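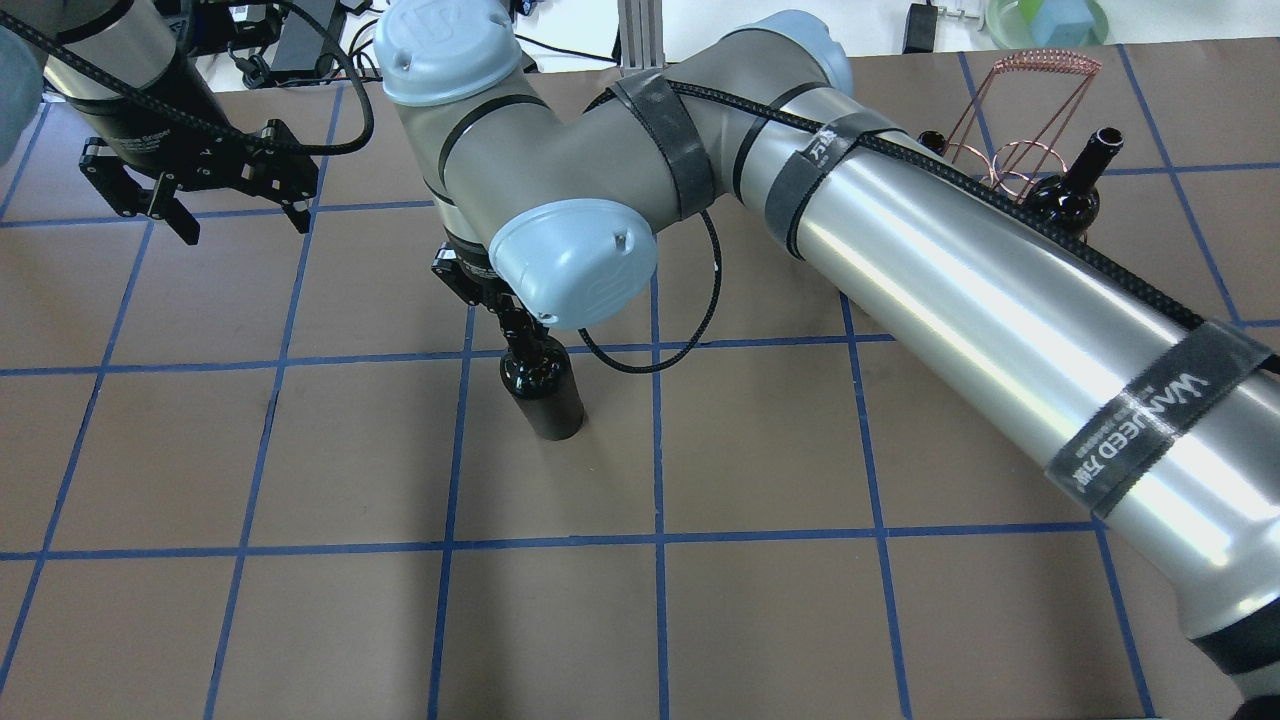 Last edited 2025-09-03 by moderator

Forum > Small Spaces > Tables and Work Surfaces
Thread: Taping a grid on the table, who else does this?

tidepool_jen
OK I am completely sold on the blue tape grid and I want to talk about it! I started because my brown glass bottles kept migrating into one big huddle, and every time I wanted the one at the back I had to move the front row first. Now every bottle gets a cell and goes back to it. I do the oils at one end and leave the odd stuff (copper wire bits, the little green dish) up in the far corner with no rules at all.
Does anybody else tape their table? What size cells do you use? Mine are a hand wide and a bit more the other way, so rectangles, and I like them better than the squares I tried in May.

Heydari
Rectangles, yes! A square cell wastes so much room if you label the front edge. With a rectangle the bottle sits at the back and the label goes in front of it where you can read it.
The copper thing in the corner with the coiled rings is lovely by the way. Is it a plant support?

tidepool_jen
I use it for hanging earrings while the wax sets! Wire cage, narrower one end, rings all the way. I made it from a spool my aunt Mabli Ifans gave me and I'm very proud of it.

plainoak
I'll be the grump. Tape on a tabletop is fine for a weekend. Leave it on through a summer and you'll be scraping glue off with a butter knife. I lost the finish on a perfectly good table in Zultosville that way. Get a big cutting mat with lines printed on it and be done.

Allon
plainoak what tape was it though? Masking tape, the cream kind, goes hard as a rock. The blue painter's kind comes up clean for me if I swap it often enough. I've had blue on mine for ages, changed twice, no marks. Mine is a cheap table so I'm maybe braver than you.

plainoak
It was the cream kind. Fair point. I still say mat.

Allon
A mat slides! And it curls at the corners, and if you set a heavy bottle on the curl it leans. I tried it, I wanted to love it.

kettle_and_twine
Can I ask a practical one? How do you get the lines straight? I did mine by eye and by the fourth line it looked like a road map.

tidepool_jen
Oh this is my favorite part. Mark both long edges of the table with pencil ticks first, using the same strip of card so you never read a ruler. Then stick the tape at one tick, pull it out long past the other side, hold it tight just above the surface and lower the whole thing in one go. Don't press as you go, that's what makes the curve. Rub it down at the end with your thumb. Long lines first, all of them, then the cross lines over the top.

Heydari
And put the bottles NEXT to the crossings, never on them. Two layers of tape is enough of a bump that a small round base will rock. Learned that with a full bottle of sweet almond oil, my floor has never been so shiny.

kettle_and_twine
Redid it tonight with the card strip and wow, what a difference. My partner came in and thought I'd bought a new table. Got 12 cells out of it and already want more.

plainoak
How are you all lifting these bottles? I see so many people grab by the cap and that's how you end up holding a cap. Neck, under the lip, straight up.

Allon
Something we agree on, plainoak! Neck and straight up. If you drag it you lift the tape edge, and then the edge collects fluff.

Todine
Disagree a little. Neck is good for the little ones. Anything bigger and full, I want my whole hand around the body. Brown glass gets slick if there's any oil on it, and the neck is where the oil is.

tidepool_jen
Wiping the neck after every pour fixes that for me, but yes, big ones get two hands in this house.
Question back to everyone: do you keep the open ones on the grid too? I've been putting mine over by the copper stand until I find the caps, and it's turning into its own little colony.

Heydari
Give them a cell! Put an X in it with tape so you know it's the "find my cap" spot. I have 2 of those and they're always full, haha.

kettle_and_twine
Stealing the X idea. Going to get more tape tomorrow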